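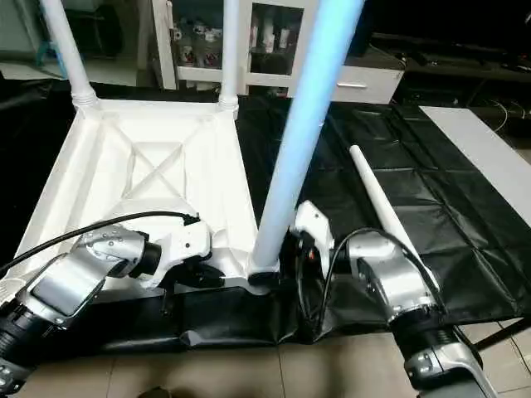 A white plastic chair, upside down on black sheeting, with one leg off.

Draven State's offensive line room has a sheet of paper taped inside the door with four columns on it: stance, first step, hand placement, finish. Every recruit who visits campus gets graded on the same four columns before a scholarship is discussed, and the grades are taken from high school film only. Camp results are kept in a separate file.

Irfan Tuhumury, the line coach, brought the system with him from Atau College. He and two student assistants logged 1,045 snaps for the current class, spread over nine prospects. Each snap gets a zero or a one in each column. A player who averages under 2 across his film is dropped from the board, whatever his size.

"Height and weight get a kid onto the list," Tuhumury says. "After that I want to see where his second step lands."

The second step matters in Draven's offense, which runs outside zone on most early downs. The play side tackle has to gain ground laterally with the first step and get his inside foot back under him with the second. If the base gets too wide, a defensive end can cross his face and the back has to cut before the blocking is set. Tuhumury marks this as a first-step failure even when the play gains yards.

The highest grade in the class belongs to a guard from Schouten High who played last fall at 267 pounds. That is light for the position. Most programs that recruited him asked for a move to center or a redshirt year in the weight room. Draven offered him at guard and plans to leave him there. His lowest column was finish, where he tended to release a block once the runner had passed him.

Pass protection is harder to grade from high school film. Sata Valley, which produced two of the nine prospects, threw so seldom last season that their tackles had few true pass sets to log. Tuhumury fills the gap with one-on-one drills at camp and counts those at half value, and he concedes that the weighting is a guess.

The dead period ends in January, and the staff expects to have two line spots left. Film on three more tackles is waiting to be logged, starting with the games played on wet fields, where footwork errors are easier to find.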